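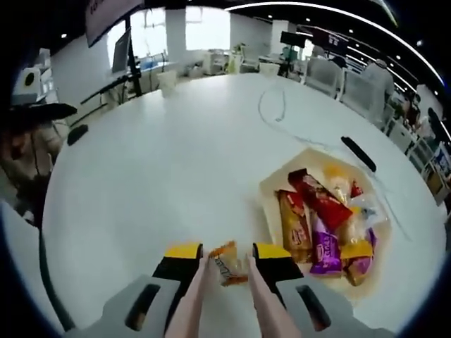
## 4. Fitting the soft fingers and the first grip check

Read section 3 first if your trigger still sticks. Soft fingers won't fix a sticky trigger, whatever the Nimier parts page implies.

I was against soft fingers for this build and I'm still only half convinced. The claim is that they "adapt to any object." They don't. They adapt to light things with some give in them, such as a snack in a wrapper, and they do much less well on anything heavy, smooth and narrow. Haruna Nishimura talked me into trying them at the Hernthorpe workshop, and this section is what I'd want in front of me if I were doing the job again in March with cold hands.

### 4.1 What you need

- The assembled housing from section 3, with both finger mounts in place
- One pair of soft fingers (I used pink; the color makes no difference)
- A 2 mm hex key
- A paper tray and a mixed pile of wrapped snacks
- A table you can walk around

You don't need the alignment jig sold with the Mosten kit. I bought it, used it twice, and got the same result by eye.

### 4.2 Fitting the fingers

1. Unplug the handle. The trigger can close the mounts while you have a knuckle between them.
2. Open the mounts all the way and check that both stop at the same distance from the center. If one stops short, go back to step 8 of section 3.
3. Wipe the bases of the fingers with a dry cloth. They come out of the bag with a film on them, and the film makes them creep in the sockets.
4. Push the left finger into its mount until the shoulder sits flush. It will feel flush before it is. Push again.
5. Start both screws by hand, then tighten each one a little at a time with the hex key.
6. Do the same on the right.
7. Close the trigger slowly and watch the tips. They should meet along their inner faces. If they cross, one finger is twisted in its mount.

> **Caution:** Don't overtighten. The screws go into plastic, and the thread strips without much warning. Snug plus a quarter turn is enough.

> **Note:** The instructions that come with the fingers tell you to lubricate the sockets. I'd leave that out. It makes step 4 easier and lets the finger work loose later.

### 4.3 First grip check

The usual advice is to test on a foam block. A foam block will tell you that your gripper can hold a foam block. Use the snacks.

1. Heap the snacks in the tray. Don't lay them out in rows. You want long bars lying across small packets, and clear wrappers mixed in with printed ones.
2. Set the tray at an angle to where you're standing, so you have to turn your wrist.
3. Move cables out of your path. A finger will hook a thin one sooner or later.
4. Plug the handle back in and pick up one small packet by its middle, using only the tips of the fingers.
5. Hold it just above the table for 10 seconds. Watch the wrapper where the tips press on it. If it slides, open up, take a deeper bite and repeat.
6. Put the packet down gently. Most people drop it here, because the soft fingers let go later than the trigger suggests.
7. Repeat with a long bar, gripping first at the middle and then near one end.
8. Write down every miss, including the ones you feel were your own fault.

My first full session was 54 picks, with 6 misses. That sounds respectable until you learn that almost all of the misses were long bars held near the end. The bar turns between the tips and swings down. A stiffer pair of fingers from Xue helped a bit and made the small packets worse, so I went back to the originals.

### 4.4 Problems

**The packet pops out sideways.** The tips aren't parallel. Loosen the screws on one side, straighten the finger and tighten again.

**The wrapper gets dragged but the packet stays put.** You're gripping the loose end of the wrapper. Go in lower.

**One finger bends more than the other.** Swap them left to right. If the bend moves with the finger, the finger is tired and needs replacing. If it stays on the same side, look at the mount.

**It worked yesterday.** Check the screws. Mine needed retightening after the first session and again after the third. I've seen people say threadlocker cures this, but I haven't tried it on these mounts and some kinds attack plastic, so test it on a scrap part first.

### 4.5 Before you go on

Leave the fingers open when you put the tool away. Left closed for a long stretch, mine took a slight curve and needed most of an evening to relax.

Section 5 covers the handle cable and strain relief. Don't start it until you can do step 5 of the grip check with three different packets in a row.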